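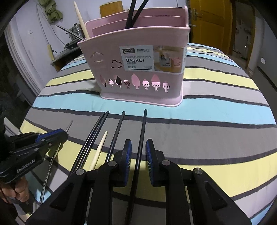

# Potum Adds Sound Recording Sessions to Community Video Program

The Potum Media Center in Terkdale will offer a new series of evening sessions on recording sound for video, beginning in August. The series is open to residents who already hold a center membership and to first-time visitors who register in advance.

Each session is limited to 20 participants and will be held on Monday evenings in the second-floor studio. Topics include the placement of microphones indoors, the control of echo in small rooms, the setting of recording levels, and the matching of separately recorded sound to picture during editing. Participants may bring their own cameras or phones. Headphones and recorders will be available for use on site.

Roswitha Pfister, director of programs, said the series responds to requests received from members over the past year.

"Most of the questions we receive at the equipment desk concern sound," Pfister said. "People are satisfied with their pictures, but they can't make out what the speaker is saying."

Members of the center borrowed equipment 1068 times during the last program year. Audio recorders and microphones were the items most often reserved, and the waiting period for a wireless set reached 12 days in the spring. Two more sets have been ordered and will be added to the lending catalog before the first session. 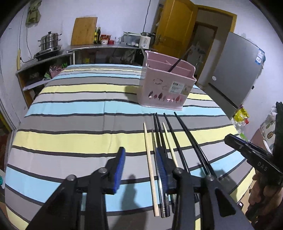 ## Registration and Fees

The fee for the full series is $89. Members pay no additional charge for studio time booked in connection with the course. Registration is handled at the front desk of the Andrade Building, and places will be assigned in the order in which completed forms are received.

Participants who finish the series will be certified to reserve the Clurnavlow sound booth without staff supervision. Those who have used the booth under earlier rules will keep their present access until the end of the program year, after which certification will be required of all users.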